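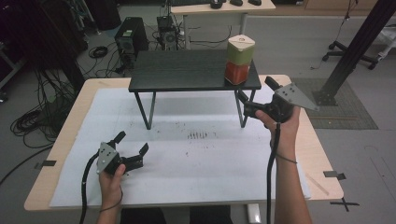 Petronella Mofokeng objected early on that demonstrations with two free hands would never match what a fixed pair of arms can reach, and that we would be throwing half of them out. Fair point, and it shaped the protocol below. We did throw some out, just not half.

3.2 Collecting the demonstrations

All examples were gathered with hand-held grippers, one per hand, both cabled. No robot in the loop. The operator works over a desk covered with a white sheet, taped down with black tape so it doesn't creep between takes. The small black table goes on the sheet, toward the back. Objects go on the table or in front of it depending on the task. We call this layout Fladow in the logs and the rest of the paper.

Three operators (Thiện Đào, Tín Phùng, Shona Sutherland). Each got 16 practice takes, not counted. After that, free pace, no script for which hand goes first. We wanted that varied. Early takes with a fixed order gave a policy that froze whenever the left hand was ahead, see Section 5.

Total recorded: 2,634 takes. Kept: 1,255 after filtering. Takes were dropped for lost tracking, for a dropped object, or when the operator's wrists crossed in a way the arms can't follow. The last one was checked with the Boersma solver offline, so operators got no warning during recording. In hindsight a beep would of helped. 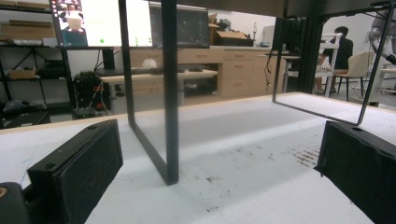
Figure 2. View from a gripper camera, fingers open, black metal frame between them.

The gripper views are what the policy sees at test time, so backgrounds matter more than we first thought. Desks, monitors, people at work all end up in the training data. We left them in. Masking was tried on a small subset and made the open frame harder to pick out, as thin bars got eaten by the mask along with the backgroud. Marks on the tabletop were left as well.

Finger width is logged with every image. Time offset between the two grippers was measured once per session and corrected in post. Sessions recorded before the Burnitz clock fix of 9 May 2018 have a larger offset and are used for pretraining only, never for the numbers in Table 4.

Labels are minimal. Task name, operator, start, end, keep or drop. Thịnh Mạc did the second pass on keep/drop, without seeing the first, and disagreements were dropped.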